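Keeping the tables clear at Premo

15 July 2023

Nestor Dagdag wipes a table in the same order every time. Glasses and bottles go first, then anything made of paper, then the crumbs, and the coaster gets lifted last. He has run Premo, a small café on the main street in Saltell, for six years, and before that he bused tables at a hotel restaurant where the order was written on a card taped inside the linen closet.

"I didn't like the card," he said. "But I remember all of it."

We met in the slow part of the afternoon, after the lunch plates had gone back and before the people who come in after work. He had asked to talk standing up, then sat down after a few minutes.

The reason for the visit was the bottles. Last January, Premo stopped pouring soft drinks from a fountain and went over to bottles only. The fountain had come with the lease. It leaked, the syrup boxes took up half a shelf in the back, and the repair bills kept going up. Dagdag had it taken out and put a fridge with a glass door where it used to be.

What he hadn't planned for was how much the change would show up on the tables. A paper cup gets carried to the trash by the person who drank from it, most of the time. A bottle stays.

"People finish it and put the cap back on and leave it standing there," he said. "I think they feel it's tidy with the cap on. They don't see it as trash, so they leave it for us. And then the next person walks in and sees a table with a bottle on it and thinks somebody is sitting there."

He noticed it first on the round tables. There is light wood on top and not much room, and a single bottle in the middle is enough to make one look taken. On busy mornings he would see customers stand by the door with their coffee, looking at a table that had been free for ten minutes.

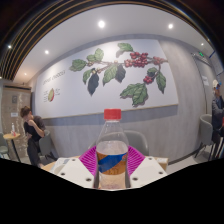
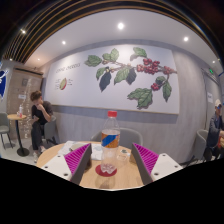

The bottle with the red cap and the orange and blue label, at Premo in Saltell. The dark red coaster is in the second photo.

He and his staff now walk the room on a loop. Two people work the floor, and whichever one is not at the register goes around with a gray tub. Bottles with the caps on go in upright so they don't roll. Anything with liquid left in it gets emptied at the back sink before it goes in the bag.

The bags go out to a recycler a few streets away. The first month's load came to 2,026 bottles, a number he has on the receipt and keeps pinned above the desk in the office. I asked if it surprised him.

"It's a lot of walking," he said. "When I saw it on paper I understood why my feet hurt."

Clear plastic is easy, he told me. The labels are another matter. The recycler will take them on, but Dagdag has one employee who likes to peel them, and he lets her do it when it's quiet. Crushing is not allowed on the floor. It makes a noise that turns every head in the place, and the last drops come out on somebody's shoes.

The coasters came in the spring. A cold bottle leaves a ring, and the tables have an oil finish that marks if water sits on it. Dagdag bought the tables used, through a dealer called Hernis that clears out offices and restaurants, and he sanded and oiled the tops himself over a long weekend with the doors propped open. He did not want to do it again.

He ordered 300 coasters from Hellström, a print shop on the other side of town. He was told that he could have them cheaper in white. He went with dark red.

"White is dirty by noon," he said. "On the dark ones you can't see coffee. You can see milk, but milk wipes off."

Customers moved them at first. Some people stacked them, and children took them home. There are enough left. The rule now is that a cleared table has one coaster on it and it sits toward the middle. If it has ended up on a chair or under someone's phone, the person with the tub puts it back. He says this has done more for the rings than the sign he used to have, which asked people to please mind the wood.

"When it's in the middle they put the bottle on it without thinking. If it's by the edge they push it out of the way."

Paper is his other complaint. Menus, flyers for a concert, the printed sheets that people bring in to work on and then forget. He won't throw out anything that has handwriting on it. It goes in a drawer under the register for a couple of weeks. The drawer had a child's spelling homework in it, a parking receipt, and most of a knitting pattern. Plain printed sheets go straight in the paper bin unless someone is still in the chair.

Small things get missed, he said. Creamer lids, the wrappers off straws, the clear bits that come off packaging and look like nothing against the wood until the light hits them. He bends down at the end of the night and looks across each tabletop from the side.

The chairs are gray with rounded backs, and he likes those less. They were part of the same deal with Hernis. They slide under easily but people hang coats on them, and the coats slip off the curve onto the floor. He has thought about hooks on the wall. His sister, who did the books until last year, thinks hooks would look like a school hallway.

I asked whether he would go back to the fountain if someone offered him a new one for nothing. He thought about it for longer than I expected.

"No," he said. "I like the fridge. I like that you can see what there is. And with a fountain you clean the nozzles every night, and that takes longer than the bottles do."

He would like customers to bring their empties up to the counter, and he has put a crate by the register for it. Some do. The regulars are good about it, he said, and so are people with strollers, who seem to be in the habit of picking up after somebody. He doesn't want to put up another sign.

By then the room had started to fill. A couple had left a table near the door, and Dagdag had been looking past me at it for a while. He excused himself, got the tub from behind the counter, and went to clear it.

Premo is open from seven until six. The crate for empty bottles is to the left of the register.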